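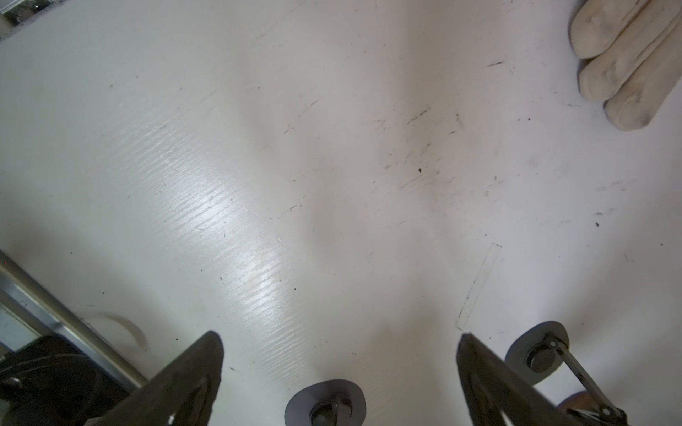

**Loretta Nakamura**

ok need opinions fast. pantry moths. third round since May and I'm losing it. Did the whole routine. Threw out flour, rice, the birdseed in the garage, vacuumed the shelf holes, wiped everything with vinegar. Two quiet weeks and then Sunday night there's one on the ceiling over the fridge. Next morning 3 more.

Got a quote from Kamcombe for a kitchen treatment plus a follow up visit. Not cheap. Guy on the phone said they do cracks and cabinet voids, no fogging. Husband says traps. Sister says bay leaves lol.

Is it worth paying or am I still missing a food source somewhere? House is a 54 ranch, original cabinets, gaps everywhere.

---

**drywall_dan**

Food source. Always. Spray won't fix a bag of something you forgot about. Check:

- dog treats
- tea, esp. loose
- dried chilis, spice packets
- anything nuts
- decorative corn, wreaths, potpourri

Found mine in a box of old Christmas ornaments, the macaroni kind the kids made. Whole box was webbed.

---

**Loretta Nakamura**

no macaroni but I have a dried flower thing in the hall. going to look now

---

**mothra_fan**

Don't pay for a kitchen treatment. You can't spray where your food sits anyway, so what are you buying? A man with a flashlight. You own a flashlight.

Pheromone traps, two max, NOT next to an open window. They only catch males so don't expect it to end there, it's for telling you which side of the room they're coming from. Move the trap every few days and see where the count goes up.

---

**ex_tech_ray**

Disagree with mothra. Did this work for years. A decent tech pulls the kick plates and looks behind the drawer slides, on top of wall cabinets, up where wall meets ceiling. That's where the larvae crawl off to pupate, and most homeowners never take a drawer all the way out. You're paying for the hour of crawling. And yes there are products labeled for cracks in a kitchen, you empty the cabinet first and read the label.

That said. If the company won't tell you what product, skip them.

---

**mothra_fan**

so a man with a flashlight and a screwdriver

---

**ex_tech_ray**

Sure. Some people don't want to lie on the floor.

---

**Loretta Nakamura**

flowers were clean. shook them out over the sink, just dust

Ray they did name a product, I wrote it down and now can't find the paper. will call back. The follow up is included if I book both at once.

---

**pnw_beth**

Are you sure it's Indianmeal moths? Ask because I spent a whole summer fighting pantry moths that were clothes moths from a wool rug. Pantry ones have the coppery bottom half on the wing, lighter up by the head. Clothes moths are plain gold and tiny and they hate light, you wouldn't usually see them on a ceiling by the fridge.

---

**Loretta Nakamura**

two tone yes. coppery. one landed on the calendar and I got a good look befor I squashed it

---

**drywall_dan**

ok so pantry. Did you freeze the new stuff you bought? Because if you tossed everything then went and bought the same brand from the same bulk bin you might of just carried them back in. Freeze a week then into glass. Not zip bags, they chew through those.

---

**Loretta Nakamura**

...I did not freeze anything. Oatmeal is from the bulk bin. Hang on

---

**Loretta Nakamura**

OATMEAL. webbing all along the fold of the bag. disgusting. outside can, double bagged. Also a few little worms up in the lid threads of the sugar jar, is that normal??

---

**ex_tech_ray**

Very. They go for lid threads and shelf pin holes. Hot soapy water, toothbrush on the threads. Then check every other screw top in there, even ones you think are sealed.

You'll still see adults a few weeks. Doesn't mean it failed. Larvae already wandered off somewhere.

---

**mothra_fan**

Cancel the quote.

---

**pnw_beth**

I'd wait a month before cancelling anything tbh. Ask if they'll hold the price. Old cabinets with gaps, spilled flour gets down behind and you can't reach it.

---

**Loretta Nakamura**

calling in the morning to ask about holding it. pulling drawers tonight. Bottom one is stuck so that one may have to wait for husband. Traps ordered, two pack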